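Cleltside Residents' Handbook
Household Care: Folding and Sorting on the Bed

Residents of Cleltside who do not have a laundry table are advised to fold on a made bed. A made bed gives more room than a desk or an ironing board, and the height suits most adults. The following guidance was prepared by Siham Benjelloun of the household services office and replaces the sheet issued in May.

Before you begin

Straighten the bedspread and pull it flat at the corners. A wrinkled surface will pass its wrinkles on to thin cotton. Move pillows and bolsters to the head of the bed and leave them there until the work is finished. Clothing that still needs washing should be kept in a separate pile, well away from the clean items.

Printed T-shirts

Printed shirts should be folded while the fabric is cool. A print that is still warm from the dryer may stick to itself and lift at the edges. Take hold of the shirt at the top, one side in each grip, and draw the fabric out until the neckline and shoulder seams are easy to follow. A cartoon print, such as the pink character under the letters "MONS", should not have a hard crease through it if this can be avoided.
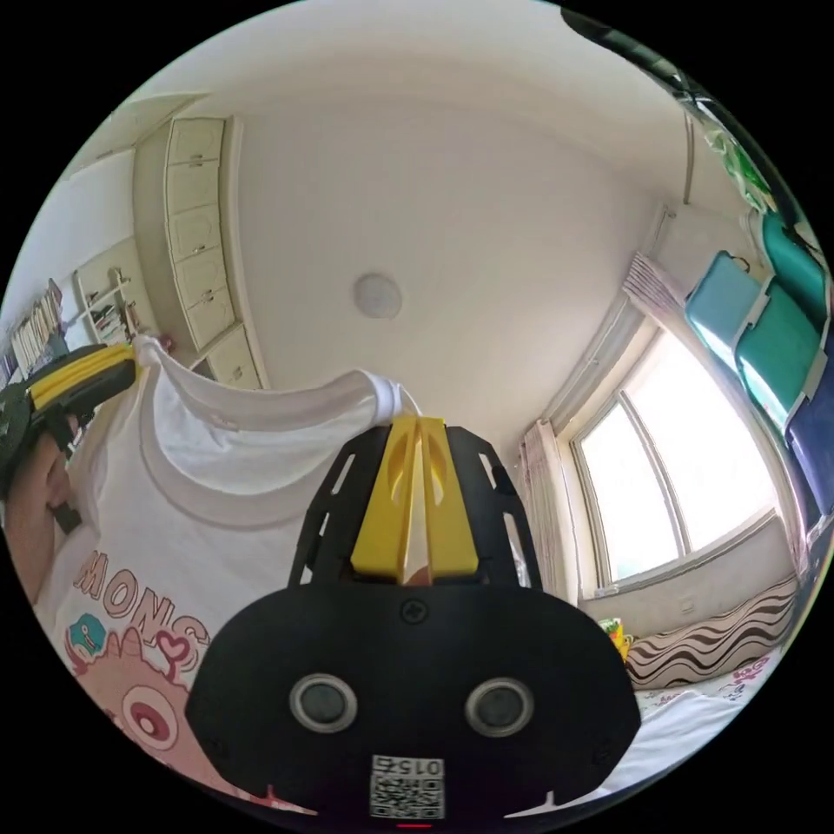 Laying the shirt flat

Set the shirt down on the bed and smooth it from the middle toward the sides. Residents often skip this step when the load is large, and the result is a stack that leans and must be done again. Sleeves are turned in first, then the sides, then the hem is brought up to the collar. For adult sizes a folded width of one hand and a half fits the standard Denonia drawer.

Fabric that has twisted in the wash should be untwisted before anything else is done. Hold both ends, let the piece hang for a moment, and turn one end slowly until the cloth opens. Do not snap it. Snapping stretches the neckline, and light jersey does not recover well. A shirt with a large print, a one-eyed monster for instance, may be left spread out on the bed while smaller pieces are dealt with.

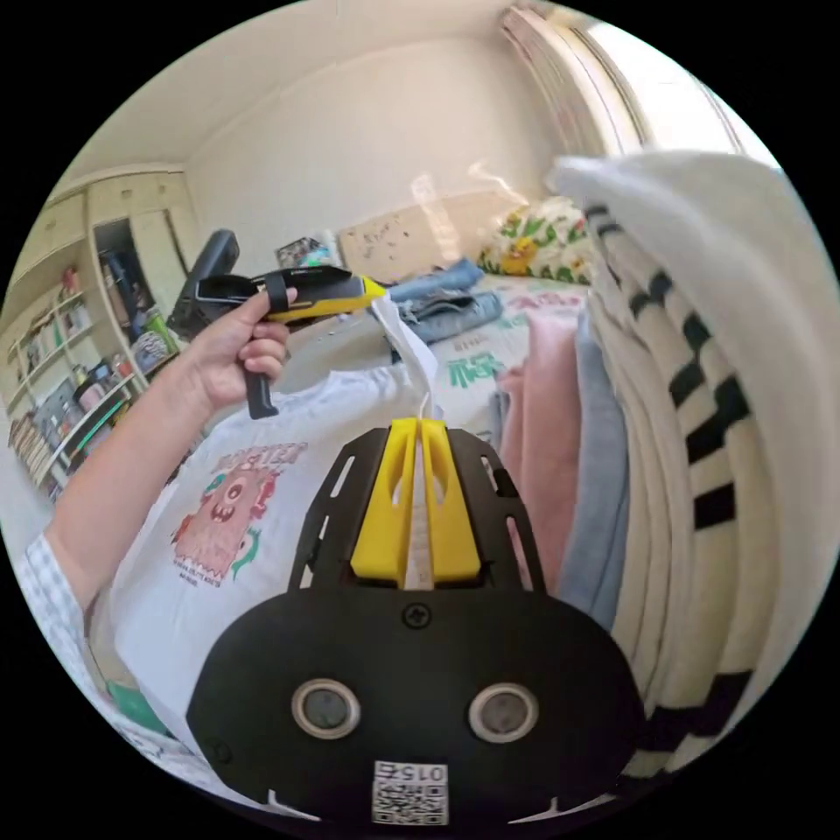
Should printed T-shirts be ironed before folding?
Ironing is seldom needed if the shirt was hung to dry. Where it is needed, turn the shirt inside out and use a low setting.

Undershirts and denim

A sleeveless undershirt requires very little folding. Lay it with the neckline facing up, bring the sides together so that the armholes meet, and fold once or twice depending on the depth of the drawer. Undershirts may be kept flat on one side of the bed until the rest of the load is ready.

Denim should have its own stack. It is heavy, and frayed hems shed short threads that cling to white cotton. Place the stack apart from the whites - the middle of the bed is suitable - and shake out any loose threads over a bin beforehand.
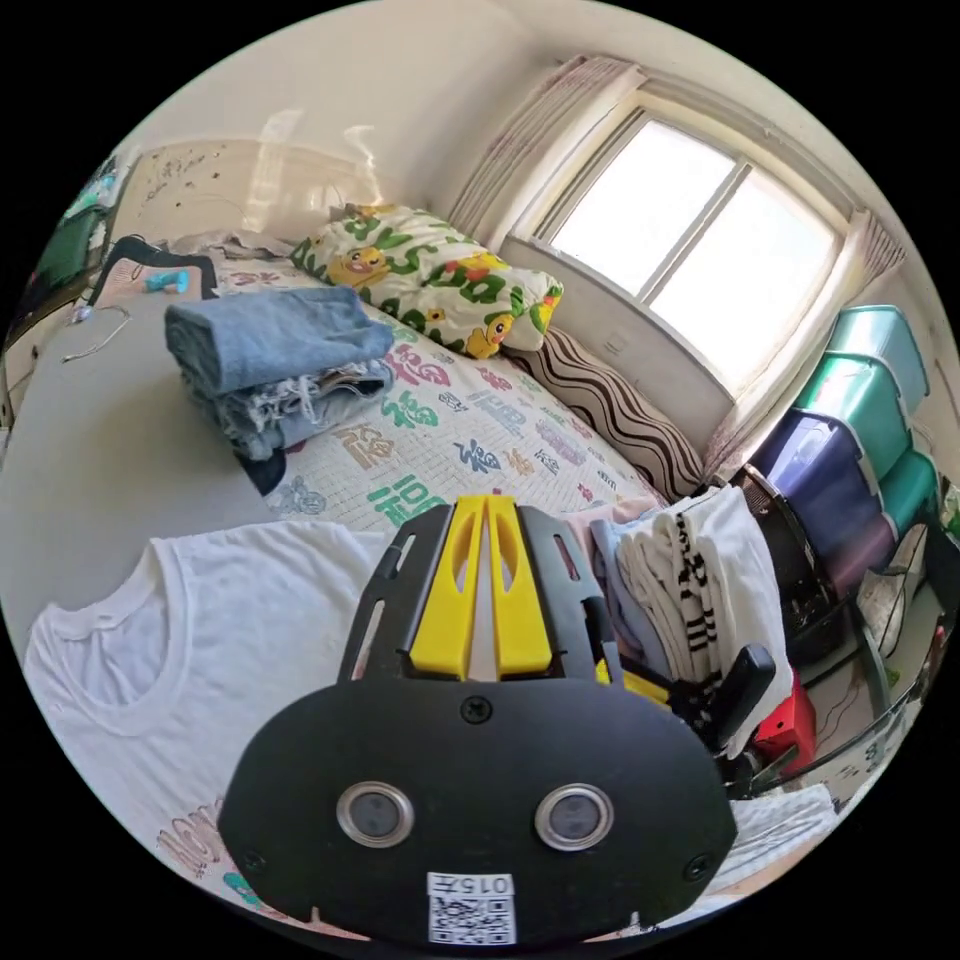 Stacks should be carried to the closet one at a time, with the heaviest placed on the lowest shelf. Closet shelves in the older rooms are 60 centimeters wide and will take two stacks side by side. Residents who need an extra shelf may apply to Mostafa Ait Brahim at the front office before 4 p.m.

Once the bed is clear, shake the bedspread lightly and return the pillows to their usual place.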